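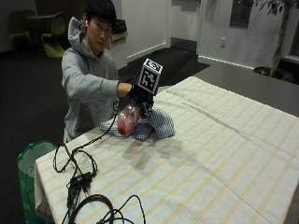 Clekthorpe Community Theatre, Sound and Lighting Club
Help log: Foyer speakers and stage left hum
Status: Closed
Opened: December 2018
Opened by: Clementina Guerreiro
Looked after by: Rosário Loureiro

Clementina wrote:
Hi Rosário! We've got a hum in the stage left speaker and it's driving me up the wall. It's a low, steady buzz, and it's there as soon as the Plosinell mixer is switched on, even with every fader down. The stage right speaker is lovely and clean. The foyer speakers crackle a bit as well, but only when the dimmers are up (I don't know if that's the same problem or a second one). The panto band comes in for its sound check soon and I'd love to have it sorted before then.

What I've tried so far: turned everything off and on again, swapped the mains lead on the mixer, moved the speaker to a different power point. No change from any of it.

Rosário wrote:
Ooh, a good one! Thanks for writing down what you tried, it saves heaps of time. Can you swap the left and right cables at the back of the mixer and leave the speakers where they are? If the hum moves to stage right, it's coming out of the mixer. If it stays put, we're looking at the cable or the speaker itself.

Clementina wrote:
Swapped them. Hum stayed on stage left. So the mixer's off the hook?

Rosário wrote:
It certainly looks that way, and I'm very glad, as I'm fond of that mixer. Next, please unplug the long cable at the speaker end and leave the speaker switched on with nothing going in.

Clementina wrote:
Dead silent! Plugged the long cable back in and the buzz came straight back. I got a bit excited and shouted to the whole hall.

Rosário wrote:
As you should! That's our long run under the stage, then. It goes through the trap room, behind the old paint shelves, and up through the floor near the prompt desk. When we put the Brisirside dimmer rack in last April, a lot of power leads got laid down there too, and I'd bet my lunch the speaker cable is lying right alongside them. Could you run the spare 20 metre cable across the top of the stage, just as a test? Tape it down if anyone's walking through.

Clementina wrote:
Done. The hum has gone. Completely gone! I had the dimmers at 100 per cent and still couldn't hear a thing from the seats. With the spare cable in place the foyer still crackles, though.

Rosário wrote:
Brilliant work. I went under the stage tonight with a torch. The speaker cable had been cable-tied to the dimmer leads for most of its length, and close to the prompt desk the outer jacket was nicked and the shield had frayed down to a few strands. I've put in a new balanced cable on its own hooks along the opposite wall. Where it has to pass the power leads it now crosses them square on, and I've labelled both ends in green.

The foyer crackle was a separate fault. The Tosh amplifier in the box office cupboard had 3 loose screws on its speaker terminals, so the wires were moving about. I trimmed the ends back, tightened the lot and played music through it with the dimmers going up and down. It sounds fantastic out there now, you can hear the double bass properly for the first time in ages.

Clementina wrote:
Just tested everything from the back row and I'm so happy with it! Left and right match, foyer is clean, and the band leader has already asked what we did to the place. One small thing, the green label at the mixer end says "stage lef". Please never change it.

Rosário wrote:
Ran out of tape! It stays.

Parts used: one balanced cable, wall hooks, green tape.
Still to do: return the spare cable to the drawer under the lighting desk. The old cable is in the repair box with a knot in it, so please don't put it back into use until the shield has been fixed.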